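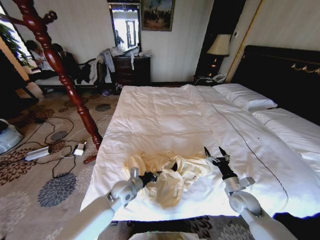
Medve-Liste, Digest Nr. 100, Seite 4

Betreff: Re: Zimmer vor der Abreise

Hallo zusammen,

nur schnell, muss gleich los. Kommode hinten ist immer noch voll — Kleidung und Taschen auf einem Haufen, ein Ärmel hängt vorne runter. Bitte alles runter und sortieren, Hellgraues und Weißes getrennt. Das cremefarbene Teil am Fußende vom Bett auch noch zusammenlegen, nicht zerknüllt in den Koffer. Bettdecke danach glattziehen, Kissen mit der dunklen Paspel ans Kopfteil. Telefon bleibt auf dem Nachttisch neben der Lampe, da nichts draufstapeln.

Taschen vom Oktober hab ich noch im Keller, wer welche brauct: melden.

Gruß
Yuxi

Am 12. Januar 2020 schrieb Birnix:
> Hallo Yuxi, wer packt im Zimmer fertig? Und dürfen die
> Sachen erstmal auf die Kommode? Im Schrank ist kein
> Platz mehr. Im Waltunton wollten sie 4 Bügel extra
> bringen, bisher nichts da.
> LG

--
Yuxi Zheng
Reisegruppe Kistus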